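Section 3. Laying out and stacking the Burholm play tableware

3.1 Before you start

The Burholm set is made up of plates, bowls and cups in bright plastic. The pieces are sold in mixed colours, so the colours in your box may differ from the ones in this manual. Lay everything out on a cloth before you put it away for the first time. A plain dark cloth makes the pieces easy to pick out and stops them sliding on a polished table.

Plates and bowls are stacked in separate piles, with the cups kept to the side.

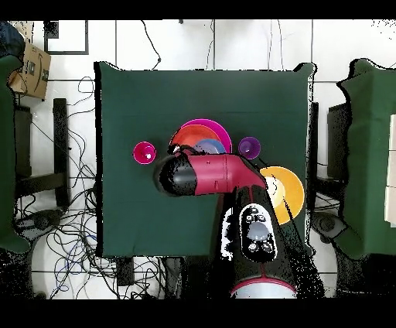
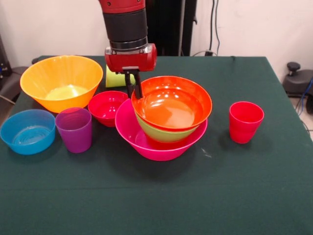 3.2 Preparing the table

1. Clear the table and wipe it down.
2. Spread the cloth so that it hangs evenly on all sides. Small creases do not matter. Flatten any thick fold, as a cup standing on a fold can tip over.
3. Remove the paper sleeves from between the pieces and keep them if you plan to store the set for a long time.
4. Wash every piece in warm water with a little washing-up liquid, then dry it with a soft cloth.

Caution: Do not use scouring pads or cream cleaners. They dull the surface and the marks cannot be polished out.

3.3 Stacking the plates

1. Sort the plates by size.
2. Put the largest plate down first, the right way up.
3. Add the next size, then the smallest.
4. Straighten the pile with both hands. Plates that sit a little off-centre are fine on the table but should be lined up before they go back in the box.

Note: Plates of the same size can go on top of one another in any order.

3.4 Nesting the bowls

1. Start with the widest bowl and set it on its base.
2. Lower the next bowl into it. Let it settle under its own weight.
3. Add the remaining bowls in order of size. If the top bowl leans, lift it out and turn it slightly before trying again.
4. To separate the bowls, hold the lower one by the rim and lift the upper one straight up.

Caution: Do not press nested bowls together. If two become stuck, stand the lower one in warm water for 2 minutes and twist gently – never prise them apart with a knife.

3.5 Cups

Stand the cups upright beside the piles while you sort the rest. They go into the box last, in the space left at the corners. Do not put cups inside the nested bowls, as this stops the lid from closing.

3.6 Storage and replacement pieces

The Jeklow storage box (order no. 265) holds one full set. The smaller Flores box (order no. 67) takes cups only. Keep both away from radiators and direct sunlight, which can fade the colours.

Single plates, bowls and cups can be ordered from Cultimero. Give the size and colour of the piece when ordering.

Manual revised June 11, 2025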